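About Drutuleck

Hi, I'm Delyth Eynon, and I help people buy robots without blowing the whole budget on the arm. Drutuleck is me and Meinir Mathias, plus a spreadsheet that has been growing since our first March.

I used to do purchasing for a packaging company. We bought a very nice arm and then found we had no money left for grippers, a decent table or the extra power outlets. I still think about that one! So when a client sends us a quote now, the first thing I do is add the lines that are missing — fingers, cables, mounting, spare parts, somebody's time to set it all up.

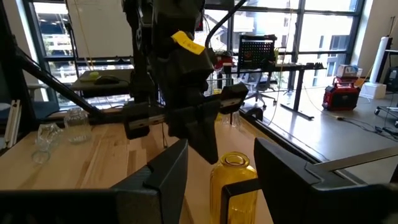 Gripper fingers on a yellow glass bottle, with a second arm over the table.

Glass is a favorite of mine, and it's where a lot of plans get rewritten. One client, Tastora, came to us with $2,000 set aside for grippers. Our first estimate was $3,426, and after Meinir went through it (she is much tougher on suppliers than I am) we got it to $2,662 with a spare set of fingers included.

We don't sell equipment and we don't take commission. We've planned purchases for Derkach and Mansour too, and both still call before they sign anything, which I love. If you have a quote sitting in your inbox, send it over and I'll take a look.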